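Tisard Lake Swimmers
Minutes of the March meeting

Back room at Gidska, 7:00 p.m. start

Present: Jussara Rangel (running things), Harish Sastry, Jytte Hviid, Ekow Owusu, and me, Dela Lamptey, taking notes. A few others came and went, and if you didn't sign the sheet you aren't in here, sorry! Send me a note and I'll add you.

Last meeting's minutes

Read and approved with one fix. I had written that Harish wanted the morning swim moved to 6:30, when he wanted it kept at 6:30 and it was Ekow who wanted it moved. I've changed it. Harish was very gracious and only brought it up twice more.

Opening the season

Jussara went down to the lake that morning and stuck the thermometer in off the end of the dock. It read 44, and she says it felt every bit of it. We talked for a good while about when to start the regular swims. Jytte has been going in all winter (short dips, wool hat on, out again) and would be happy to start tomorrow. Ekow would like to wait until he can put his face in without yelling. We settled on short dips along the shore for anyone who wants them, starting now, and full course swims once the water has stayed above 60 for a week. Jussara will post the temperature on the board by the boat ramp every morning she's down there.

The rule about not swimming alone stays exactly as it was. Two people minimum, bright cap, tow float if you're going past the first buoy. We did get into whether someone watching from the dock counts as the second person. For a dip where you can stand, yes. For anything past the buoy, the second person has to be in the water or in a kayak.

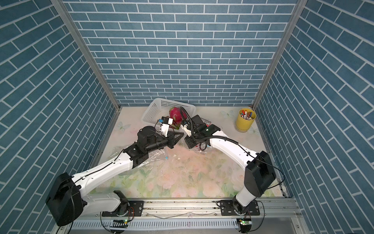
Do new members need to pass a swim test before joining the course swims?

Anyone new swims out to the first buoy and back with one of the regulars beside them, and if that goes comfortably they can join the course the next time. We don't time it, and breaststroke is fine.

Jytte offered to be the regular for anyone who wants to do this in May, and Ekow will take June. I'm putting a sign-up page on the clipboard at Gidska, the one hanging by the coffee machine, so please use that and don't text Jytte at five in the morning. (She asked me to put that in.)

The course

Long talk, and I enjoyed it more than I expected to. For anyone who missed last summer, the course ran from our dock to the big rock at Stenov Point, and everybody drifted wide on the way back and came in through the weeds. Harish spent part of the winter with maps spread all over his kitchen table and has drawn up a triangle instead: dock to the north buoy, north buoy to a new one off Stenov Point, then home. One lap is 1000 yards. He handed around the drawing and we all turned it in different directions trying to find the dock.

Ekow asked about the fishing boats that come around the point early on weekends. It's a fair worry. The new buoy would sit well inside the no-wake line, and Harish has already talked with the folks at the bait shop, who said they'd put up a notice for us. Jytte wanted the buoys orange. Harish wanted yellow. Jussara asked which ones we already own, and it's orange, so orange.

We agreed to swim the triangle clockwise – you breathe toward the sun that way if you breathe right, which I do, and I lost that one four to one. Anyone who hates it after a month can raise it at the June meeting.

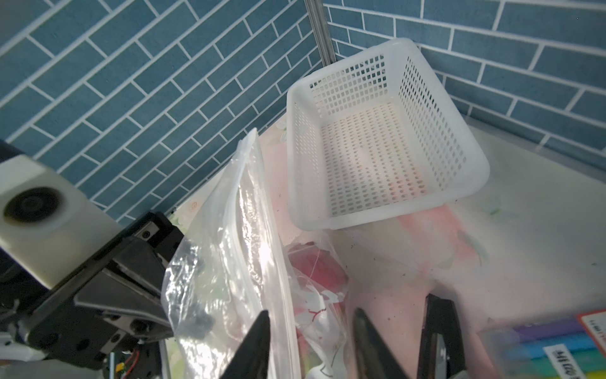 White basket in the corner, blue brick pattern behind

The dock

The third section is still tilting. Harish and Ekow had a look underneath when the lake was drawn down and two of the floats are shot. The quote from Akolgo for replacing both floats and the hinge came to $900, delivered, and they'd do the work on site in one morning if we clear the dock first. Jytte thought we could do the hinge ourselves. Ekow reminded her of the ladder. There was some laughing about the ladder, and then we agreed to let Akolgo do the hinge.

As for paying for it, we have $386 in the account after the insurance went out. Dues come in during April and should cover the rest, as long as people pay in April and not in August like certain people at this table (me, it was me, I've already apologized). Jussara will tell Akolgo we want the job done before the end of May and ask if they'll take half up front.

Harish also brought up non-slip strips for the steps. The old ones have peeled so badly they're more slippery than the bare wood. He has a roll left over from doing his own back porch and will bring it along on dock day. Thank you, Harish!

One more dock thing. Shoes left on the dock overnight go in the bin in the shed. If they're still in there at the end of the month they go to the thrift store. There is a very nice pair of green sandals in there right now and I'd hate to see them go.

Early swim time

Back to 6:30 versus 7:00. I'll keep it short, though the talk was anything but. Harish has to be at work by 8:15 and can't make the later one. Ekow has kids to get up and out, and can't make the earlier one. Jytte will swim whenever. Jussara suggested we do both, 6:30 on the early-week mornings and 7:00 toward the end of the week, try it through June, and see who shows up. Everyone seemed fine with that. I'll make the calendar and hang it in the shed, and I'll write it big this time.

The evening swim stays at 6:00 p.m. and still ends with soup at Gidska for whoever's hungry. They've said we can keep coming in with wet hair as long as we put towels on the chairs.

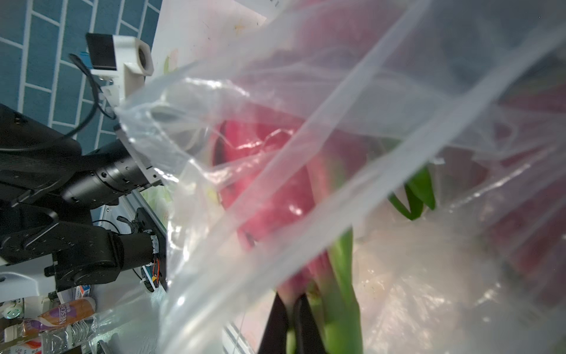

The long swim in August

This is the one everybody had been waiting for. Last year's was the full length of the lake and it was lovely but hard on the kayakers, who sat out there for hours in a headwind. Jussara has two ideas. The first is to do it again but start at the far end, so the afternoon wind is behind us. The second is to do laps of the new triangle, as many as you like, with a snack table on the dock so people can hop out, eat half a banana, and go again.

Ekow loves the second idea. His mother could come and watch, and she'd see him more than once. Jytte thinks laps are for pools and said so. I could go either way, but I do remember how cold I was by the last stretch last year and the snack table sounds wonderful to me. Harish pointed out that we'd need only two kayaks for the triangle and at least five for the long route, and finding five people who want to paddle that slowly was not easy.

We took a show of hands. Triangle laps won, with the full-length swim kept as a small side outing in September for anyone strong enough to want it. Jytte will organize that one and was pretty cheerful about it by the end of the night.

Food for the day: Jussara is doing the lentil soup, Ekow is bringing rolls, and I've got bananas and the big thermos. We still need somebody to bring a second table, and a tent for shade in case it's like last August. If you have one, let me know at the next swim.

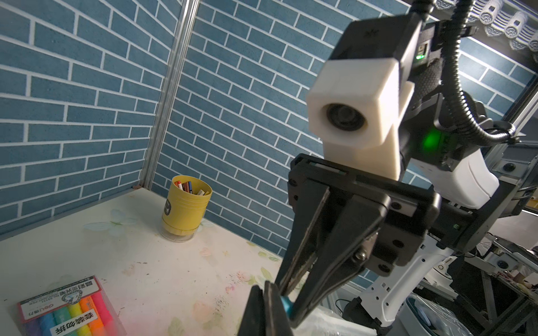
And please, if you're bringing a thermos from home, put your name on the bottom with tape. We ended up with three look-alike ones last year and I'm still drinking my tea out of what I'm fairly sure is Harish's.

Caps and floats

We're low on caps. Jussara will order another box of the bright pink ones, which stand out far better on gray water than the white ones did. The white ones will stay in the shed as spares for dips only. Tow floats are still bring-your-own, but there are two in the shed you can borrow. Let the air out before you put them back, and hang them up to dry. One came out of storage this month smelling like a fish tank, and Ekow has it soaking in vinegar on his porch.

Other bits

The shed key is back on its hook. Jytte had it.

Jussara asked if we want to join the lake cleanup in April. Yes, all of us. Bring gloves and boots. We'll take the stretch from the ramp to the willows, same as last year.

Harish wants to try an outing to the cove on the other side of Stenov Point sometime in July, with a picnic after. People liked this. He's going to check on the parking, which was terrible when he and I drove out there in the fall.

To do before next time

Jussara: call Akolgo about the dock, order caps
Harish: new buoy and anchor line, step strips, cove parking
Jytte: new swimmers in May, start on the September swim
Ekow: vinegar float, ask his neighbor about the tent
Dela: calendar, sign-up page, pay dues

We wrapped up at 8:50 p.m. The next meeting is in April, same room, same time, and Ekow is bringing the cookies.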